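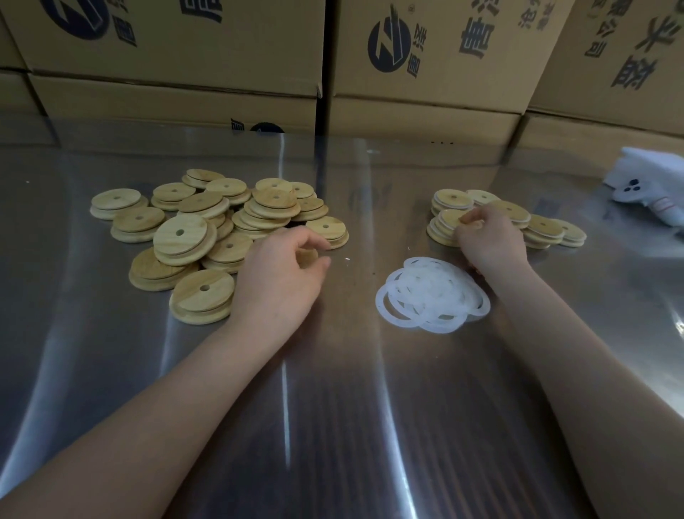
Goel

Posted to the Zosville list, 6 January 2019

Re: hand demonstrations for the lid job

A member wrote:
> We think the lid job is ideal for teaching by demonstration. One person does
> it by hand with a camera at head height, and the arm learns from the
> recordings. We have 498 clips so far and want 1388 before we train anything.
> The Seltach people say remote control is too slow to bother with for
> something this simple. Any objections before we carry on?

Yes, a few. I've been reading the Pidora thread since September and I keep seeing the word "simple" used for jobs that are only simple if you own a pair of hands.

Take the job itself. You have a heap of wooden lids with a straw hole in each, a tangle of see-through silicone rings, and a shiny steel table. Pick up a lid, pick up a ring, put one round the other, set it down with the finished ones. Written like that it sounds like an afternoon's work for the arm. I don't believe it.

The rings are my first worry. They lie on top of one another, they are the same milky colour, and they are soft. A person gets one out by feel, and if two come up together gives them a little shake and carries on. What does the clip record of that? Fingers going into a white jumble and coming out again. The bit that matters was felt, and your camera has no idea about it.

The table is the second. Polished steel throws back the hands, the lids and the boxes behind. Perhaps the model sorts that out with enough clips, perhaps it learns your table and falls over on anyone else's. Has anyone tried the same arm on a dull surface? I asked this before and got no answer.

Then there is the stretch. One hand holds the lid almost upright, thumb flat on the face next to the hole, and the other pinches the ring over the edge. How hard is that pinch? How hard is the thumb pushing back? You can copy the path of both hands perfectly and still have a ring that pings off across the room. I would swap a large part of your 1388 for a much smaller set with some kind of force reading attached.

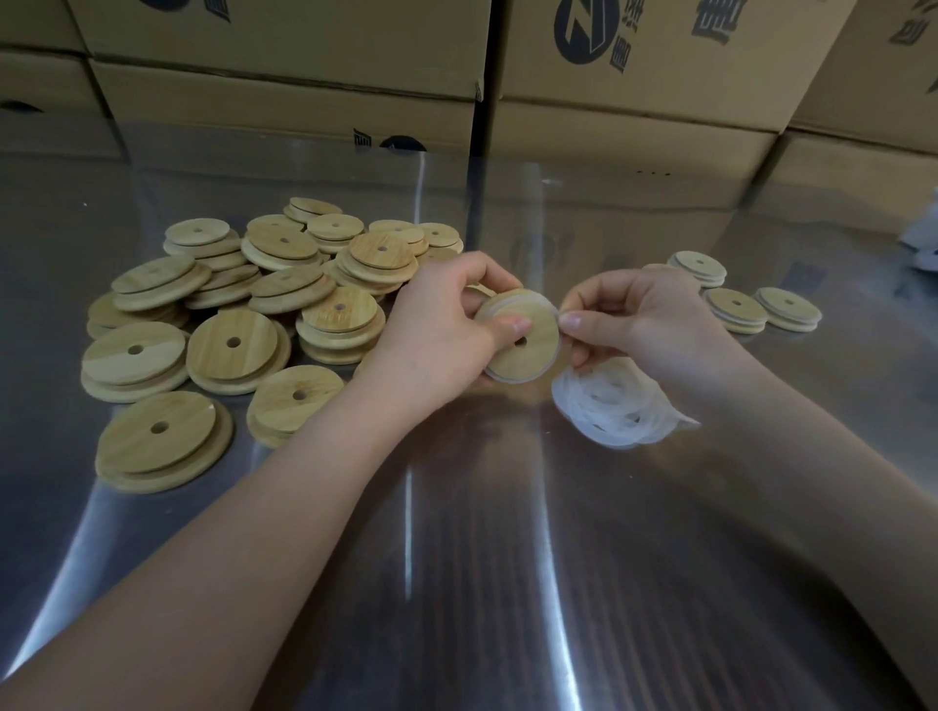
What I would do instead

Start with remote control after all, slow or not. I know what Seltach said. When I drove an arm by hand on a similar job it took me 8 minutes to get one ring seated, and I swore through most of them — but every failure was one the arm could really have, with its own fingers and its own reach. A bare hand fails in other ways, and mostly it doesn't fail at all. That leaves you with very little to learn recovery from.

Keep the hand clips for the order of the work and for where things end up. They're fine for that. I'm not telling you to bin them.

Split the job. Lay the rings out singly and see whether the arm can fit one. Only when that works give it the tangle. If you train on everything at once and it goes wrong, you'll spend weeks guessing which part broke.

And please hold some clips back with a different person doing the work. Some 3 people would do. At the moment I can't tell from your message whether it has all been done by the same pair of hands.

I'd be glad to be wrong. Post the first run on the real arm, including the bad ones, and I'll read it with interest.

Goel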